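About Jenden

Hi, I'm Ecaterina Preda, and I started Jenden because I was tired of buying grippers on the strength of a nice brochure. We're a small shop that tries out grippers, arms, cameras and controllers for people who build home robots, and then we write down what we found. That's pretty much the whole company!

Our first big project was Trokow, a side-by-side of two-finger and soft grippers on everyday chores. We logged 3,642 grasps for it, and I still get emails about the chart on slippery cups. After that came Avram, where we ran 2 controllers on the same arm until one of them gave up (it was a long July). Camera work goes under the name Dolby, and it's my favorite - where you put the camera changes everything about what the arm can learn to do.

Right now we're deep into trash bins. A bagged rim is a mean little test for a gripper. The plastic slides, it folds, and a hard pinch can tear it. So before any gripper gets a turn, we look at how hands do the job, seen from head height.

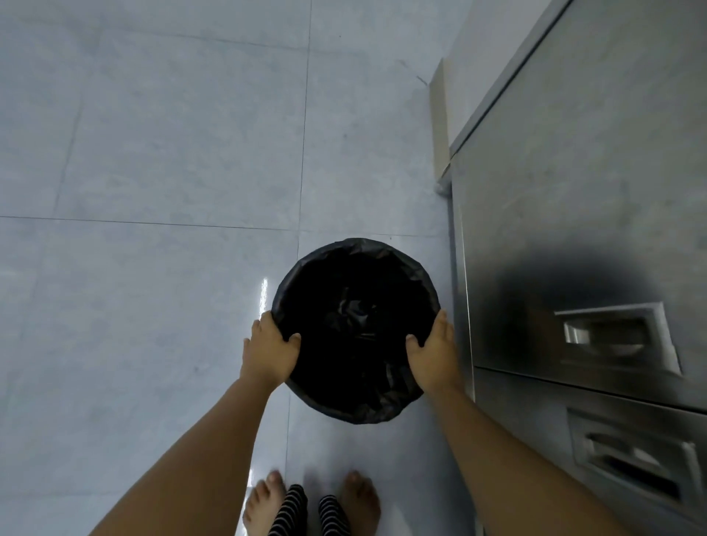
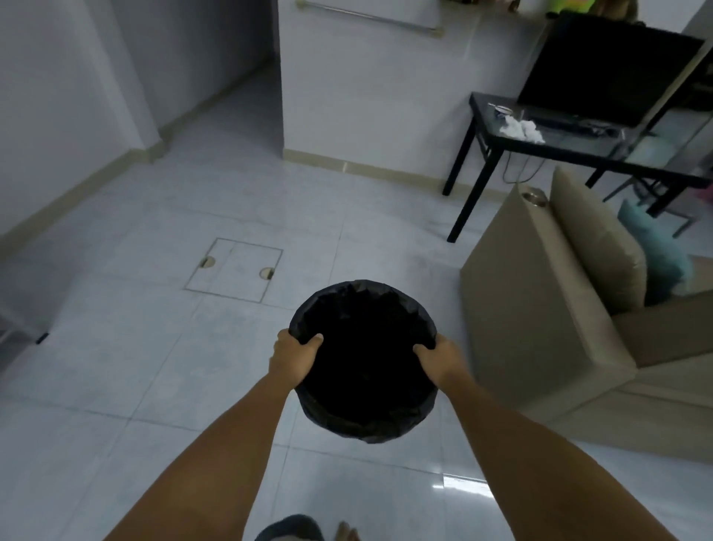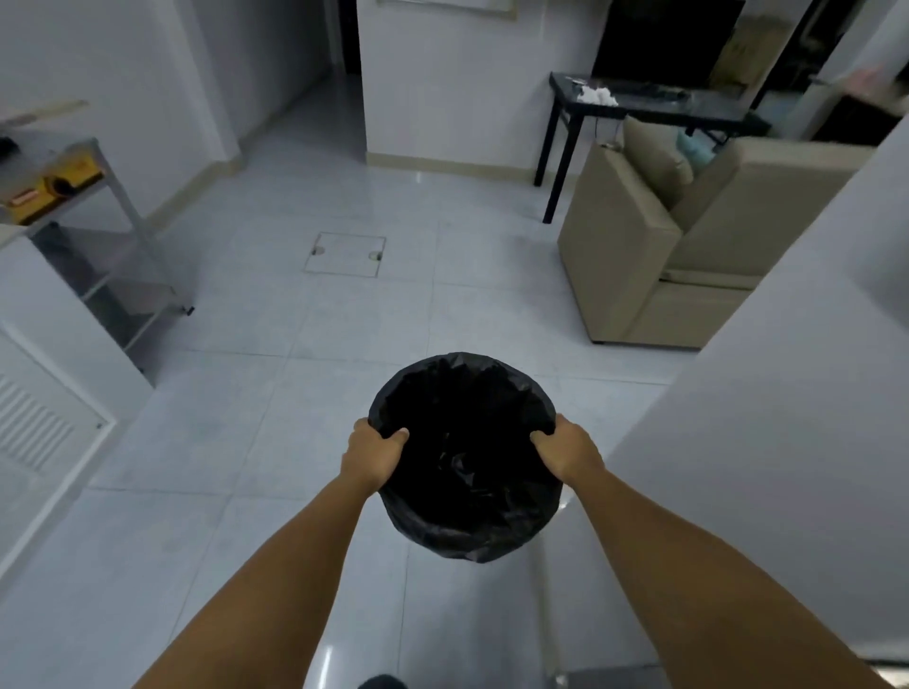
Both hands on the rim, all three times.

We'd like 1,000 gripper trials on bins before we publish, and we've done 700. If you make a gripper and want it in the mix, send it over with whatever cables it needs - we always seem to be short a cable. You'll get the same write-up everyone else gets, good or bad, and you can call me and argue about it.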